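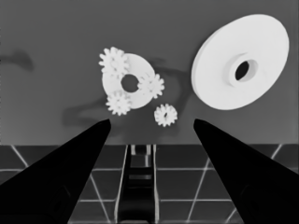

Blick zwischen den Greiferfingern in der Simulation: ein Teilesatz mit Scheiben und Zahnrädern vor grauer Wand.

Montage nur im Rechner gelernt — was davon übrig bleibt

Damura hat in der vergangenen Woche einen Bericht zum Lernen von Getriebemontage verschickt, und seither werden wir gefragt, was davon zu halten ist. Kurz gesagt: weniger, als die Betreffzeile verspricht, aber mehr als bei Valtex im November.

Das Verfahren ist schnell erzählt. Ein Netz bekommt ausschließlich gerenderte Graustufenbilder aus Sicht des Greifers und soll daraus die nächste Bewegung ableiten. Trainiert wurde mit 200 Teilesätzen, deren Lage bei jedem Durchlauf neu gewürfelt wird. Die Teile schweben dabei frei im Raum, Schwerkraft gibt es in dieser Stufe nicht. Zahnräder und Scheiben sind durchweg mattweiß, die Finger schwarz, der Boden ist gekachelt. Wer schon einmal ein öliges Stirnrad unter Hallenlicht fotografiert hat, ahnt, wo die Schwierigkeiten anfangen.

Amedeo Gentile, der den Bericht verantwortet, nennt die karge Darstellung Absicht: Das Netz solle Form und Lage lernen und sich nicht an Oberflächen festhalten. Das ist ein vertretbarer Gedanke. Belegt wird er allerdings nur mit Läufen in derselben Simulation, und dort sieht der Testfall dem Trainingsfall naturgemäß ähnlich. In 60 Prozent der Läufe wurde das lose Zahnrad richtig gegriffen und ausgerichtet. Wie oft es danach auch in den Eingriff kam, steht nirgends. Gerade beim Fügen zweier Verzahnungen entscheidet aber der Kontakt, und über Reibung, Spiel und Nachgiebigkeit der Finger verliert der Text einen einzigen Absatz.

Kevin Huanca von Latevwood hat die Unterlagen für uns gegengelesen. Ihn stört vor allem der Vergleich: Das Kontrollverfahren durfte nur ein Bild je Bewegung auswerten, das eigene drei. »Da hätte ich auch gern gewonnen«, schreibt er. Die weichen Schatten hält er dagegen für gut gemacht, sie seien in solchen Datensätzen oft zu hart.

Versuche am echten Arm sind angekündigt, zusammen mit Marinho und vorerst mit zwei Getriebetypen. Einen Termin gibt es nicht. Wir haben um die Fehlschläge aus der Simulation gebeten, nach Ursache getrennt — bisher ohne Antwort. Wer den Bericht selbst lesen will, bekommt ihn auf Anfrage über die Redaktion.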